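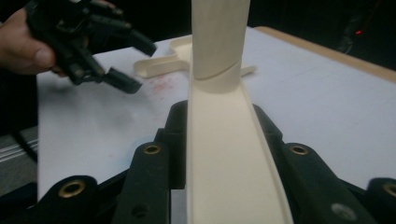

Yaqin Feng asked after last week's session whether a part made in two sections has to be weaker than one made in a single piece. Usually it is weaker at the seam, and how much weaker depends on where the seam sits and how the load reaches it.

Home Course Notes Assignments Lab Hours Contact

Wednesday, January 24, 2024
By Nermin Aydoğan

Handout: Joining a trough to a shaft

A trough and a round shaft behave differently under load. The trough is open on one side, so it twists easily. The raised rims give it most of its stiffness along its length. The shaft resists twisting well but is awkward to hold.

Where the two meet, the shape changes quickly and stress collects. A diagonal seam has more surface than a straight cut across the same cylinder, which leaves more room for glue. It is also harder to line up – mark both halves before you start.

For your own part:

Draw the trough first. Keep the rims at an even thickness unless you need one side to flare.
Round the inside corner at the join.
Test the fit dry. Sand the mating faces only.
Hold the part by the sides of the trough, low on the rims. Squeezing near the top bends them inward.

The Bomura worksheet has 24 short problems. Do the first nine before lab. Problem 7 uses the Otgate bracket and needs the table from the March packet, which Usman Satti will put on the shelf by the door.

Related
Reading a Seam: Notes for Week 3
Open and Closed Sections
Sanding and Gluing Printed Parts
Otgate Bracket Drawings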